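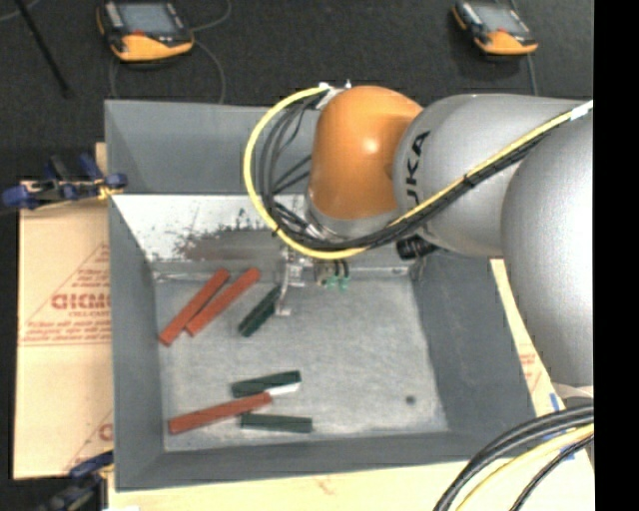

今回の箱。赤と濃い緑のバー入り、奥の金属板に汚れあり

【整理・清掃】箱の奥の金属板、茶色い汚れが取れない

投稿者:ねじ山つぶれ
2025年4月13日

灰色の四角い箱に、赤と濃い緑のバーを入れて使っています。相談は二つ。

一つ目。奥の壁の下側に白っぽい金属板があって、そこに茶色っぽい汚れがこびりついています。黒い粒々と引っかき傷つき。中性洗剤で拭いたところ、周りだけきれいになって汚れが前より目立つようになりました。掃除した甲斐があったというものです。

二つ目。底が擦り傷だらけなので、マットを敷くべきかどうか。職場では「箱は傷つくもの」派と「傷つけるのは人間」派に割れていて、どちらも箱を拭いたことはありません。

投稿者:廊下の脚立
茶色に黒い粒なら錆でしょう。目の細かい研磨パッドで軽くこすって終わり。
マットはいらないです。

投稿者:もと倉庫番
写真だけで錆と言い切れる人がうらやましい。焼けた油かもしれないし、何かの接着剤かもしれない。いきなり研磨して引っかき傷を増やすのは反対です。
まず目立たない隅でアルコール。だめなら弱い溶剤。研磨はそのあと。
Prellportの倉庫にいた頃、錆だと言われて半日磨いた棚の汚れが、誰かのコーヒーだったことがあります。

投稿者:廊下の脚立
>もと倉庫番
コーヒーに黒い粒は入ってないと思いますが。

投稿者:もと倉庫番
>廊下の脚立
うちのコーヒーをご存じない。

投稿者:ねじ山つぶれ
アルコール、隅で試しました。布がうっすら茶色になったものの、本体は涼しい顔をしています。
手元にあるのはUdixのクリーナー(缶に「頑固な汚れに」と書いてある。汚れのほうは読んでいない模様)と、先代が置いていった正体不明の白いペーストです。

投稿者:三番棚
正体不明の白いペーストは使わないでください。歯磨き粉ならまだいいほうです。

Udixのは湿布にすると効くことがあります。布に含ませて汚れに当て、上からラップ。うちは17分でした。なぜ17分かというと、電話が長引いたからです。換気だけはしっかり。

あと板の下に細い段がありますよね。浮いた汚れはああいうところにたまるので、先に布を詰めておくと後が楽です。私は詰めずにやって、汚れを下の段に引っ越しさせただけでした。

投稿者:みどり優先
清掃の話の途中ですみません、マットのほう。
敷く派です。うちも内側が灰色の箱で、底の細かい傷を放っておいたら傷に粉が入り込み、拭いても拭いても拭いた気がしない底になりました。Dufourの薄手のゴムシートを切って入れています。切れ端は241円でした。

ただ、濃い緑のバーは黒いシートの上だと急に見えなくなります。夕方は手探りです。敷くなら明るい色を。

投稿者:廊下の脚立
底はもともと明るい灰色でしょう。緑も赤もよく見えるのに、わざわざ何か敷いて、端がめくれて、そのめくれを直す係ができる。前の職場にその係がいました。私です。

投稿者:みどり優先
>廊下の脚立
両面テープで留めればめくれませんよ。

投稿者:廊下の脚立
>みどり優先
で、剥がすときにまたこのスレが立つわけですね。「シートの糊が取れない」で。

投稿者:三番棚
赤と緑は同じ箱に入れておくものなんですか? 仕切りがあったほうがよくないですか。Lise Girardさんの現場整理の講習では「色で分けたものは場所でも分ける」と習いました。まあ、その講習の配布資料は色も順番も全部ばらばらでしたが。

投稿者:ねじ山つぶれ
>三番棚
一緒の箱で使う決まりなんです。仕切りは以前試して、隅のバーに手が届かなくなったのでやめました。あの時の仕切りは今、別の引き出しを仕切っています。中身は別の仕切りです。

投稿者:もと倉庫番
仕切りなしで正解だと思います。この手の箱は壁が高いし、内側が底に向かって斜めなので、仕切りを立てても隙間ができる。バーはその隙間に入ります。必ず入ります。
マットについては私も敷かない側で。底の傷は、使っていればまた付きます。拭き掃除の頻度を決めるほうが先。

投稿者:みどり優先
敷かない派が増えてきて肩身が狭い。せめて粉は掃除機で吸ってから拭いてくださいね。濡れ布巾でいきなり拭くと、粉が研磨剤になります。

投稿者:ねじ山つぶれ
湿布、やりました。Udixを含ませてラップ、段には先に布。

結果、茶色いところは半分ほど薄くなり、黒い粒は7割方残りました。引っかき傷は当然そのままです。布には茶色がしっかり付いたので、少なくとも一部は錆ではなさそうです。コーヒーかどうかは確認していません。

もと倉庫番さんの順番どおり、次は弱い溶剤。それでだめなら廊下の脚立さんの研磨パッドに進みます。マットは保留にして、掃除機→拭き掃除を当番表に入れました。最初の当番は私だそうです。

投稿者:廊下の脚立
最初から研磨しておけば今頃は終わっていたのに、とだけ言っておきます。パッドは端から当てて、同じ向きに動かしてください。円を描くと曇りが目立ちます。

投稿者:三番棚
白いペーストはちゃんと捨てましたか?

投稿者:ねじ山つぶれ
>三番棚
「使用禁止」と書いて棚に戻しました。

投稿者:三番棚
捨ててください。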